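Journal d'essais – banc de simulation, site de Flostitz
8 avril 2024
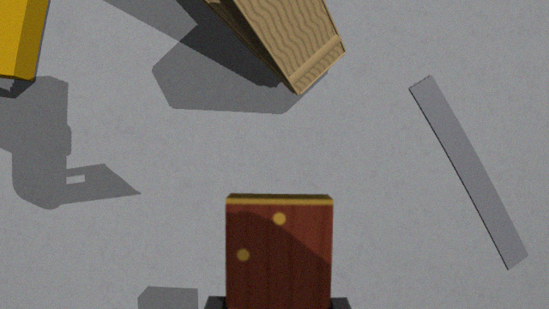 Vue rendue du simulateur : bloc brun-rouge entre les doigts de la pince.

La journée a été consacrée à la comparaison des pinces Perell et Skastska, engagée en février. Les deux modèles ont été soumis au même programme de saisie, avec le même contrôleur et des consignes de force identiques.

La pince Perell a effectué 15 prises, dont deux ont été interrompues par le contrôleur pour dépassement d'effort. Le modèle Skastska en a effectué autant – six ont dû être relancées après un mauvais alignement des doigts. Il convient de noter que le modèle de contact fourni pour cette seconde pince reste sommaire, et l'écart constaté ne saurait être attribué au seul matériel.

Les ombres portées du rendu ont fait l'objet d'une remarque. Sur le bloc brun-rouge, l'un des deux points jaunes se trouve dans l'ombre et présente une teinte nettement plus terne que l'autre. Le seuil de détection a été abaissé de 8 % en conséquence, puis consigné dans le fichier de configuration.

Les relevés ont été transmis à l'équipe de Sales en fin d'après-midi. La reprise des essais est subordonnée à la réception du modèle de contact révisé.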